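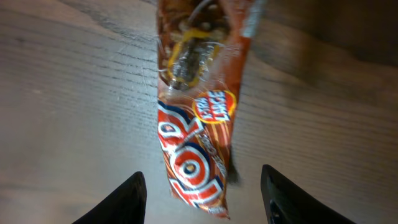 Words by Kevser Bayram | 24/09/2026 | Filed under Pantry

How to Keep an Open Bag of Snacks from Going Stale

My grandmother's house was built in 1913 and has never, in my lifetime, contained a crisp cracker. The kitchen is damp, the cupboards sit against an outside wall, and my aunt Nesrin closes every bag by looking at it sternly. I learned what I know about stale food there, mostly by eating it.

Crunchy things go soft by pulling water out of the air. Bread is the other way around and dries out, so keep the two apart. A heel of rye stored in the same tin as your pretzels will hand over its moisture and ruin both of them.

Start by getting the air out. Lay the bag flat on the counter, shake the contents down to the bottom, and smooth the empty part with the side of your hand. Go gently if there's chocolate involved, or you will be storing gravel.

Now fold. Turn the top two corners in toward the middle so they make a point, like the start of a paper airplane. Roll the point down toward you in tight turns until you meet the food. Then put your thumbs inside the corner flaps and flip them back over the roll. It holds with no clip at all, although it takes a few tries and you will look foolish during each of them.

If you'd like a clip, buy the long kind that covers the full width of the bag. I have a set of 17 from Welto and can currently locate 2. Clothespins work on narrow bags. Rubber bands work until July, when mine turn brittle and snap into the cereal.

For anything you won't finish this week, use a jar with a rubber seal. Fill it close to the top, because a big jar with six almonds in it is mainly a jar of air. Write the date on a piece of tape. You will believe you can remember it. Store it somewhere cool and dark, well away from the stove and the top of the fridge, where the heat makes nuts go rancid.

Skip the refrigerator for chips and crackers. Plain nuts do well in the freezer, sealed tight, and can be eaten straight from it.

To rescue something already soft, spread it on a baking sheet and give it five minutes at 300°F, then let it cool completely before you judge it. Crackers and plain chips come back nicely. Anything coated in chocolate does not, and should be chopped up and put on ice cream, where no one will ask questions.

3 comments

Nouri
The fold worked on the fourth try. My tortilla chips now look like an important letter.

Brandora2246
Does the oven thing work for popcorn? Mine is like packing foam.

Nesrin Bayram
I have a clip. I have always had a clip. It is in the drawer.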